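Gravard College of Textiles
Garment Care and Handling, Unit 2
Handout 47: Ribbed knitwear

This handout accompanies the practical session on folding and storage. Students should read it beforehand and bring it to the workroom.

Rib is knitted in alternating columns of plain and purl stitches. The columns draw together when the fabric is at rest and open out under tension, which gives a ribbed garment its close fit. It also means that the garment has no single fixed width. Measurements for the record card are therefore taken with the fabric lying flat and relaxed, never while it is being held up.

Dark ribbed fabrics need particular care. On black cloth the ribs can be hard to follow in poor light, and a fold made slightly off the line may pass unnoticed until the garment is opened again. Work near a window or under the bench lamp.

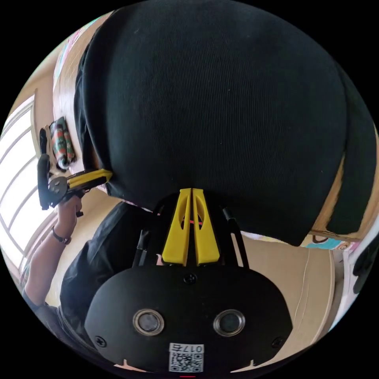
When lifting a heavier piece, support it from beneath and at more than one point. A rib held only at its upper edge will lengthen under its own weight — the effect is greatest in wide, soft knits — and the hem may no longer hang level. Lower the piece on to the table before adjusting any part that has turned under.

Fold along the ribs first, then across them. Smooth the surface with the flat of the hand, working from the centre outwards. Ribbed garments are stored folded on the Zollance shelving and are not to be placed on hangers.

Further reading: Kovács, Knitted Structures, chapter 2. The Caseck sample book may be consulted in the workroom but must not be taken away.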